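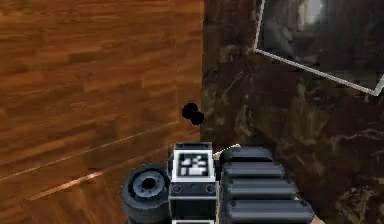
Casia: simulated arm cell, setup and upkeep

Filed under: Simulation > Robot cells > Maintenance

Casia is a rendered mobile-arm cell used to check camera placement before a policy is run. This README covers the cell as configured in release 14. Training scripts are kept in the Dultlow repository and are not described in this file.

Contents

scenes/ holds the room layouts and their textures. mounts/ holds one camera mount file per view. checks/ holds the reset and render checks. Episode logs are written to out/ and are overwritten unless a run name is set.

Setup

Unpack the release next to the Wernon asset pack and set CASIA_ROOT to the parent folder. Load a layout with the arm parked. Let physics settle for 22 steps before the first render. Objects placed on tables are spawned slightly above the surface, and an earlier render will show them in the air.
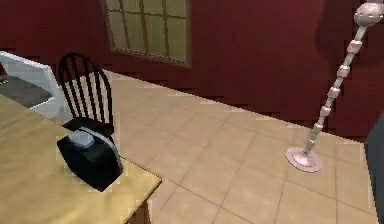
Render check, red-wall layout: table, chair and floor lamp.

Room textures are stored at low resolution to keep load time down. Stepped edges where wall and floor meet come from the renderer settings and should not be reported as asset faults. Report missing textures, objects sunk into a surface, and lamps that fall over during settling.

Upkeep

Run checks/reset after any change to a mount file. It parks the arm, reloads the layout and compares object poses with the stored ones. A pose error above 6 mm fails the check. If the same object fails twice, delete its cached collision mesh and let the loader build a new one. Do not edit the cached mesh by hand.
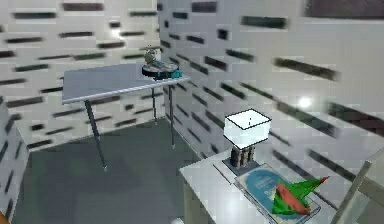 Render check, gray-wall layout: robot vacuum on the far table, toy airplane on the desk.

Small objects stacked on other objects are the usual cause of a failed reset. Lower the spawn height in the layout file first. Raise friction only if that has no effect, and record the old value in the change log.

Camera mounts are defined relative to the arm base. After a base move, rebuild every mount file with checks/mounts. Old mount files load without a warning and give views that are off target. 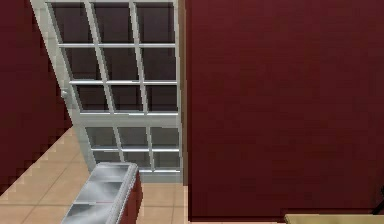
Jinlong Wei reports that the mount rebuild in release 11 left the wrist offset at its old value, and asks that the check print both numbers. The change is in the current branch. Until it is merged, compare the offset by hand with the one in mounts/default.

Last edited 28/01/2021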